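Red dye still bleeding after six washes

Canell
Posts: 391

Hello all. I dyed a cotton top at home in April with a red powder dye, the kind that needs soda ash. I used 20 grams of dye, I soaked it overnight and I rinsed until my hands were tired. After this I washed it six times and the water is still pink each time. Yesterday it also gave a pink shadow to a pillowcase.

My mother says to put vinegar and salt in the last rinse and this will lock the color. Is it true for cotton? I do not want to ruin it, the shade is finally the one I was looking for.
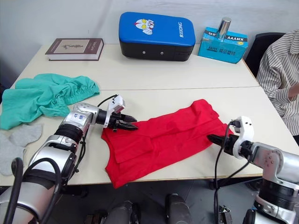

Wastix wrote that vinegar is for wool and silk, with acid dyes, and on cotton with soda ash it does nothing good. "You don't have a fixing problem, you have a rinsing problem. Use very hot water."

Canell
Posts: 391

Thank you, Wastix. I always rinsed with cold water, I was afraid that hot water takes the color away. How hot do you mean?

Wastix
Posts: 857

As hot as the fabric can take. Rinse cold first until the soda ash is out, then pour almost boiling water over it in a steel pot and leave it there some hours. Change the water and do it again. The loose dye comes out, the attached dye stays.

Bríd Carroll

I have to disagree a little. My grandmother put vinegar on everything and her red tablecloths never ran.

Wastix
Posts: 857

Were they dyed at home, or bought?

Bríd Carroll

Bought. All right, I take your point. But I still use vinegar for the smell.

Giltari

Please check also the thread! Polyester sewing thread does not take this dye, so if your seams stayed pale it is normal. And check the label for elastane, because I would not put that in boiling water.

Canell
Posts: 391

The label says 100% cotton. I did two hot soaks last night. The first water was like cherry juice, the second was light pink. I will do a third one this evening and then test with a white rag.

Wastix
Posts: 857

Iron the damp rag against it. If the rag stays white, you can wash it with other things.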